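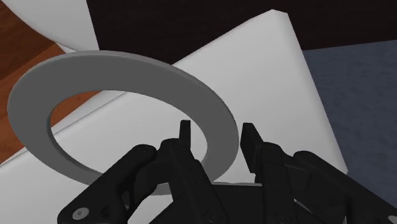
How many demonstrations does a grasping policy need before more of them stop helping? In our tests the gains became small after 200 demonstrations per object, and most of the later improvement came from adding new starting poses.

3.2 Collecting demonstrations in simulation

Figure 2. A ring and the open gripper in the simulated room, rendered from a viewpoint close to the fingers. One fingertip passes up through the opening of the ring.

All examples were recorded in Gorik, our in-house simulator. Two operators, Kamala Arumugam and Emerson Pacheco, drove the gripper with a handheld controller. At the start of each episode the simulator picked an object and a starting pose at random. The operator then had 37 seconds to complete the grasp. Episodes that ran over were stored in a separate set and were not used for training.

The ring was the hardest object for both operators. It can be held across its flat faces or by its rim, and a finger can enter the opening, as in Figure 2. We did not tell the operators which grasp to use. Training data for the ring therefore contains several kinds of approach, and the policy has to choose among them from the rendered view.

After removing episodes with tracking errors, 1,282 demonstrations were left. We held out 85 of these for validation, split by starting pose so that no pose appeared in both sets. Each demonstration stores the rendered view, the joint positions of the gripper, and the controller input at every step. Object poses were logged as well, but they were used only for scoring and were never given to the policy.

Section 3.3 describes how the two operators' recordings were brought to a common speed before training.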